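Bench tips for hand-held gripper software
Updated January 5, 2023

I keep promising to write these up properly and then answering the same emails one at a time, so they're finally all on one page. They come from my own bench in Flusstead and from a lot of evenings with Dranovberg, the little toolkit I use for turning hand-held gripper recordings into something a planner can learn from. Most of it should carry over if you use something else. Skip about as you like, the order means nothing!

Sort the clocks out first
If you're recording with more than one gripper, get the clocks agreeing before you touch any other setting. I lost most of a February to a drift I'd decided was a calibration fault (I recalibrated everything, twice, and felt very thorough). Clap the fingers of every gripper shut together at the start and line up the closing edges in the logs. If they're more than 7 milliseconds apart, stop and fix it. Dranovberg will happily resample over the gap and give you a lovely smooth track that's wrong.

Do the clap again at the end of the session. It takes seconds and gives you a line between two points instead of a guess from one.

Glossy crockery and the tracker
Shiny glazes are a pain. The bright patch on a rim moves when your camera moves, and a feature tracker thinks it has found a wonderful corner and hangs on for dear life. Pale green on a white table is a good test, as there's hardly any texture to save you.

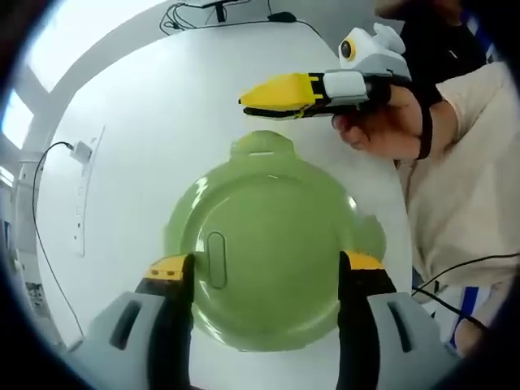 My fix is dull but it works: throw out anything close to pure white before you pick features, then grow that mask by a few pixels all round. In Dranovberg it's the highlight setting in the tracker file, and the default is far too timid for daylight. I also tell it to lean harder on the background, so plugs, cable tangles, window bars, all the clutter you'd normally tidy away. Leave the clutter! A bare table looks very smart and localises terribly.

Just don't shift any of it halfway through. A cable that's been nudged between takes will pull your map about, and you'll be cross for an hour before you spot it.

Mask your own fingers
With a wide lens your gripper fingers take up a good chunk of every picture, and they never move relative to the camera. Leave them in and the tracker concludes, quite reasonably, that you're standing still. I draw one mask with the fingers fully open and one fully shut, then use the two merged together. Redo it if you change the fingertip pads, even for the same sort, as they never seem to go back on at quite the same angle.

The dark ring at the edge of a fisheye view wants masking too. Be generous. Those outer pixels are mostly mush anyway.

When someone else reaches in
Shared-table recordings are where my planner used to fall over. It treated the other person's gripper as part of the furniture, baked it into the map, and then planned a polite detour round a sleeve that had long since gone home.

These days I run a moving-things pass first and label arms, sleeves and the other gripper as "ignore for mapping, keep for planning". Do keep them for planning. If one gripper is holding the sides of something and the other is coming in over the top, the gap between them is the very bit you want the software to learn, and if you've scrubbed one of them out you've taught it to barge. I pad the other tool's shape a little more at the tip than at the body.

Dangling leads are harder. I've got a class for cables and it's right often enough to be worth having, but I still check it by eye on anything that crosses the corner of the view.

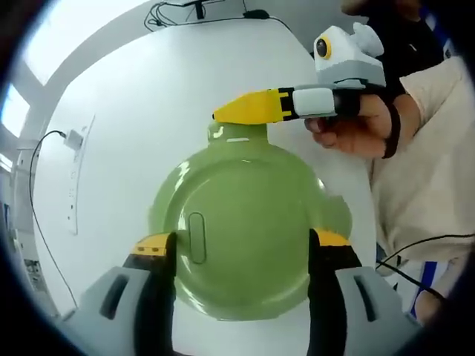 Saving and naming
Save the raw files, then save them somewhere else. I keep everything for 90 days before pruning and I've been grateful for it more than once.

Name takes by object and approach, so you get green-side, green-top and so on. Numbers alone are useless by teatime. Cairns, the viewer I use, sorts by name and won't be argued with, so put the object first.

How many takes?
I get asked this a lot. For one object and one sort of grasp, I start seeing sensible plans at about 200, but it depends far more on how much you vary your starting position. Start from the left, start high, start a bit too close and back off. If every take begins in the same spot, the policy will sulk the first time it doesn't.

If you're on Sallitz
The older Sallitz exporter writes gripper width in centimetres and Dranovberg reads it as metres. Change the scale line in the import file and leave yourself a note about it.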